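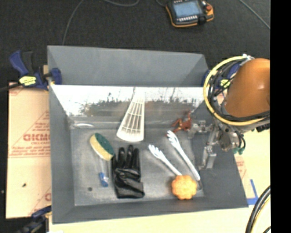

Roboterzelle für das Greifen aus der Kiste: Spülbürste, Handschuh und Zange liegen in der grauen Wanne, am Rand halten blaue Klemmen. Foto: Clenano

Clenano legt Leitfaden für gute Praxis an kleinen Roboterzellen vor

Vier Betriebe und Labore haben ein Jahr lang gesammelt, was im Alltag neben dem Roboterarm wirklich geregelt sein muss – ab April steht das Ergebnis allen Interessierten kostenfrei zur Verfügung

Wer schon einmal einen Roboterarm auf einem gewöhnlichen Werktisch in Betrieb genommen hat, der kennt das Gefühl: Die große Norm liegt im Regal, die Betriebsanleitung liegt daneben, und trotzdem steht man am ersten Morgen da und fragt sich, wohin nun eigentlich das Bediengerät gehört, wer die Kiste nachfüllen darf und wie fest eine Klemme sitzen soll, damit man ihr auch am Nachmittag noch traut. Genau für diese vielen kleinen Fragen hat Clenano gemeinsam mit den Partnern Zetby, Simard und Odine einen Leitfaden geschrieben, und wir freuen uns sehr, ihn heute vorstellen zu dürfen.

Das Heft trägt den Titel »Rund um die Kiste« und umfasst 100 Seiten. Es richtet sich an kleine Werkstätten, Hochschullabore und Ausbildungsbetriebe, in denen ein einzelner Arm Gegenstände aus einem Behälter greift und in denen oft dieselben zwei oder drei Menschen einrichten, programmieren und aufräumen. Die gesetzlichen Vorschriften und die Risikobeurteilung ersetzt der Leitfaden ausdrücklich nicht. Er setzt dort an, wo diese erledigt sind und der Arbeitstag beginnt.

Ein ganzes Kapitel ist der Befestigung gewidmet. Behälter sollen an mindestens zwei Stellen gegen Verschieben gesichert sein, und die Klemmen werden vor jeder Schicht von Hand geprüft. Griffe, die in den Bewegungsraum des Arms ragen, werden im Zellenplan eingetragen. Das klingt nach wenig, doch gerade zu diesem Punkt kamen aus den beteiligten Häusern die meisten Rückmeldungen, manche davon mit Skizzen und eine sogar mit einem selbst gebauten Drehmomentschlüssel im Paket.

Ebenso ausführlich geht es um Kabel und Schläuche. Leitungen am Handgelenk des Roboters brauchen genug Spiel für jede vorgesehene Drehung, sollen aber weder am Behälterrand scheuern noch sich um einen Klemmengriff legen können. Der Leitfaden empfiehlt, die Schlaufe einmal im Monat bei langsamer Fahrt durch alle Endlagen zu beobachten und das Ergebnis mit Datum und Kürzel festzuhalten. Für das Bediengerät wird ein fester Ablageplatz verlangt, der ohne Bücken und ohne Griff über die Kiste erreichbar ist.

Besonders am Herzen lag der Arbeitsgruppe das Kapitel über die Prüfgegenstände. In vielen Zellen wird mit Haushaltsware geübt, mit Bürsten, Handschuhen, Zangen oder kleinen Figuren, also mit Dingen, die weich, glänzend, dünn oder sperrig sind und einem Greifer ganz unterschiedliche Aufgaben stellen. Solche Sammlungen sollen nach dem Leitfaden eine Liste haben, in der jedes Stück mit Gewicht, Material und Zustand geführt wird. Beschädigte Teile werden ausgetauscht und der Tausch wird vermerkt, damit Messreihen vergleichbar bleiben. Als Muster liegt eine Liste mit 200 Einträgen bei, die Odine zur Verfügung gestellt hat.

»Wir haben am Anfang gedacht, das würden vielleicht ein paar Merkblätter, und dann saßen wir an einem Samstag noch um halb sechs zusammen und haben über die richtige Höhe von Ablagen gestritten – sehr freundlich, aber mit großer Ausdauer«, erzählt Itzel Galindo, Projektleiterin bei Clenano. »Mir ist wichtig, dass die Leute das Heft aufgeschlagen neben die Zelle legen und hineinschreiben. Ein Exemplar mit Ölflecken wäre mir das liebste Kompliment.«

Die Druckausgabe erscheint zunächst in einer Auflage von 200 Stück und wird an Ausbildungsstätten bevorzugt abgegeben. Eine digitale Fassung mit ausfüllbaren Prüfblättern ist über Clenano erhältlich. Anmerkungen und Ergänzungen nimmt die Arbeitsgruppe gern entgegen, auch handschriftlich, und arbeitet sie in die zweite Auflage ein. Wer Interesse an einem Einführungsnachmittag im eigenen Haus hat, kann sich ebenfalls melden; die ersten Termine bei Zetby und Simard sind bereits vereinbart.

Über Clenano
Clenano berät kleine und mittlere Betriebe bei der Einrichtung von Roboterarbeitsplätzen und bietet Schulungen für Bedienpersonal und Auszubildende an.

Pressekontakt
Clenano, Itzel Galindo, Projektleitung
Abdruck honorarfrei, Belegexemplar erbeten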